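Ulline tracking glove with marker cube: good hand, bad glue

Reviewed by Abla Haddadin
2021-12-02
Rating: 2 stars out of 5

I work in a small team where we teach a robot arm to put objects into bins. The robot learns from people: a person does the task with a glove on, the position of the hand is recorded, and later the arm repeats similar movements. For this we bought the Ulline glove in November, from the web shop Hernamach. I write this review mainly for one problem, which I think other buyers should know before they let a robot move from this data.

First the good things. The glove is comfortable and it is not too warm. The size medium fits most of us. The cube with the printed markers sits on top of the hand, so the camera can find it in most positions of the wrist. The setup took one morning, including calibration, and the manual is short but correct. With good light we lost the marker very rarely.

Now the fault. The cube is fixed to a small plate on the glove, and the plate is only glued. After 14 days of normal use the glue became soft on one side. The cube did not fall off. If it had fallen, we would have noticed it in one second. It turned a little, a few degrees, each time the hand was closed strongly, and it stayed like this. The software saw all markers, the status light was green, and no warning came. But the recorded hand was no longer where the real hand was.

We found this in an unpleasant way. We replayed a new recording on our arm, a Zorketti, at low speed. The arm should have stopped above the bin and opened the fingers. It came down too low, pushed on the rim and moved the bin over the table until my colleague pressed the emergency stop. Nothing was broken and all people were outside the working area, as they must be. Still, at full speed I do not want to think about it. We checked the older files one by one and had to throw away more than 300 recordings. It was almost two weeks of work for two people.

I wrote to the seller with the measurements. The first answer was that I should clean the camera lens. The second answer, after I sent a drawing, was better: they agreed that the plate can move, and they sent a new glove free of charge. The new one has the same glue. I asked if a version with screws is planned and I did not get a reply to this.

What we do now: Čierny, from our workshop, sewed the plate through the fabric with strong thread and put epoxy under it. Before every session the person touches the four corners of the bin with the pointing finger, and we compare the positions with the known values. If one corner is wrong, we do not record. We also replay every file first in simulation, and the first real replay is always slow, with one person at the stop button. We use soft toys for the practice tasks, so if the arm comes down wrong again it does less damage.
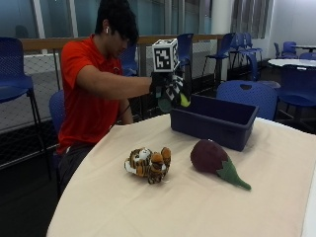 The glove in use: hand near the corner of the bin, tiger and eggplant still on the cloth.

Since the repair the cube has kept its place. I would like to give three stars for the comfort and the tracking, but a part which holds the reference for a moving machine should not be held with glue alone, and the software should compare the cube with something else and give an alarm. It does neither.

If you only record hand movements to look at them on a screen, the glove is acceptable. If a robot will follow the data, sew the plate on the first day and do a corner check each time.

Pros: comfortable, quick setup, markers are found well
Cons: glued plate, no warning when the cube turns, slow support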